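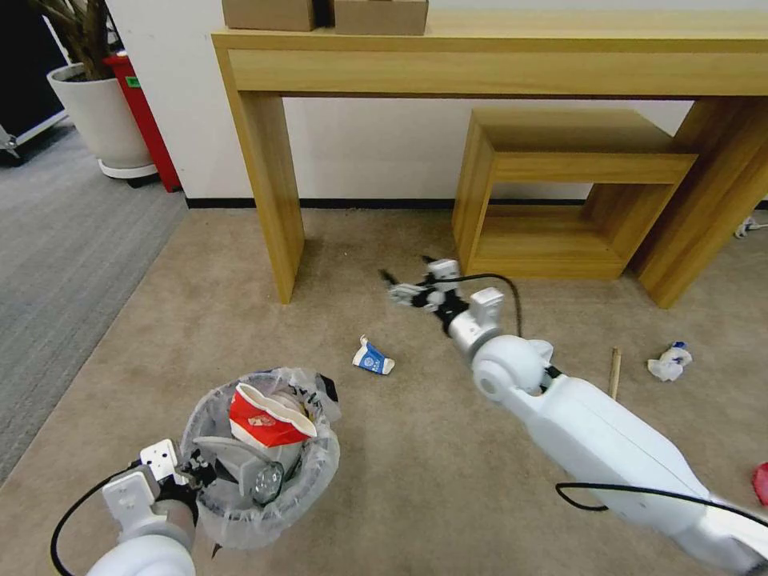 Is a console table worth having in a room that already has enough furniture in it?
It depends on what you want to get off the floor. Mine went in to take deliveries and post, and for that it has earned its place.

The table is the Stivgate, in light oak colour, and I bought it with the matching stool from Pennington. The table was £340, the stool was extra, and I paid full price for both. I have had them since January, which is long enough to know what I like and what I don't.

Delivery and assembly

It came in two parcels. The top and apron are one piece and the legs are broad flat panels, so there isn't much to put together. The instructions say 15 minutes. It took me closer to an hour, mostly because the bolts go in from underneath and there is very little room to turn the key behind that deep apron. A second person to hold the leg upright would help. One bolt was short of its washer and Pennington posted a replacement without any argument.

In use

The top is long and holds a couple of cardboard boxes side by side with no trouble. It doesn't wobble on carpet, even though my floor changes from grey stripes to plain beige in that part of the room. I was worried about the weight pulling it out of line, but the flat legs spread the load well and they haven't left deep dents.

The wood is pale and looks good against a white wall. It does show marks. A mug left a ring in the first week, and I now wipe the top with a damp cloth and dry it straight away. The edges are square and fairly sharp — worth knowing if you have small children.

There is no drawer. I knew this when I ordered, but with an apron that deep it seems a waste, and I would have paid more for one. I did look at the Skorkus, which has two drawers, but it has thin legs and felt flimsy in the shop.

The stool

The stool is an open box shape, hollow through the middle, and tucks under the table next to the leg. It is fine to sit on while you tie your shoes. I wouldn't want to work from it, as there's no padding and it's on the low side. You can stand it on either end, so it also does as a small side table. Of the two pieces it is the one I move about most.

Would I buy it again?

The table, yes. The stool I might leave, or wait for a sale. Litmont do a similar one for less, although the colour is slightly yellower and it wouldn't be a true match.

Table: 9 out of 10
Stool: 6 out of 10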